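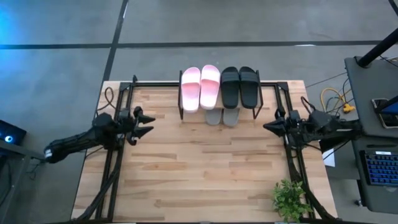

How to Build a Robot That Puts Shoes Away

Grown-ups have been telling children to put their shoes away for thousands of years. It hasn't worked. So at the shared workshop in Flasutstead, where people go to build things that won't fit in their kitchens, we have been building a machine to do it instead. It is called Prumura. It has two arms, no legs and no shoes of its own, so it ought to be fair about everybody else's.

Why two arms?

Try picking up a pair of slides with one hand. You can probably do it, because you have clever fingers and you've been practising since you were a baby. Each of Prumura's arms ends in a gripper, and a gripper has only two fingers. They open and they close. They can't wiggle, point or scratch an itch.

With one arm on the left of the table and one on the right, each can look after its own side. The pink slides are on the left of the rack, so they are a job for the left arm. The black ones are nearer the right arm. The grey pair is underneath, on the lower level, and we are saving those for when we feel brave.

What holds it all together?

The arms are fixed to a black metal frame that goes round the table. The frame is made of aluminium, which is light but stiff. Stiff is what you want. If the frame wobbles, the arms wobble, and a wobbly robot misses the shoe and picks up a handful of air.

Ours is held together with more than 300 bolts. I know this because Grigoris Drakos, who designed the frame, handed me a bag and a spanner one evening in June and went off to make a cup of tea. It was a very long cup of tea.

How does it bend?

Your arm bends at the shoulder, the elbow and the wrist. A robot arm bends at its joints too, but it hasn't any muscles, so it has motors. Each motor turns one joint. To reach forward, several of them have to turn together by just the right amount. Your brain does this sum every time you reach for a biscuit and has never once asked to be thanked.

The motors need electricity, and they need to be told what to do, and both of those come down cables. This is why robots in films look sleek and robots in workshops look as if they've been in a fight with a plate of black spaghetti. You tie the cables in bundles along the arm and leave a bit of slack at the bends. Leave too little and the cable gets tugged when the elbow moves. Leave too much and it catches on things, such as the shoe rack, and then you are picking up six shoes and a rack.

How does it see?

There is a camera on the wrist, just behind the gripper. Imagine having an eye on the back of your hand. It would be horrid for washing up but very good for finding things under the bed. The camera sends its pictures to the computer, and the computer has to work out which bits are shoe and which bits are table.

It is not born knowing this. Somebody has to show it. We steer the arms by hand and do the job ourselves, over and over, while the computer keeps a record of what the cameras saw and how the joints moved. Then it looks for patterns. So far we have done it 530 times, which is more tidying than I have done in the rest of my life put together. My mother has asked whether I could be trained the same way.

What goes wrong?

Plenty. Here are some entries from our notebook.

Gripped the strap. Strap squashed flat. Slide fell out.

Put the left slide where the right one goes. Looked fine until somebody tried to wear them.

Put a slide on the rack beautifully, then knocked it off on the way home.

Grigoris says a mistake you've written down is worth 12 you've forgotten. He has a lot of notebooks.

Can I try it?

You can build a gripper at home with two lolly sticks, a clothes peg and some sticky tape. Tape one stick along each side of the peg so that the ends stick out past the jaws like a beak. Squeeze to open, let go to close. Now try to move a sock from one chair to another without using your other hand.

Then try a slipper. Then try it with one eye shut, which makes it harder to judge how far away things are. If you get cross and throw the peg across the room, you are doing real engineering, but please go and fetch it afterwards.

And put your shoes away while you're up. Prumura is still learning.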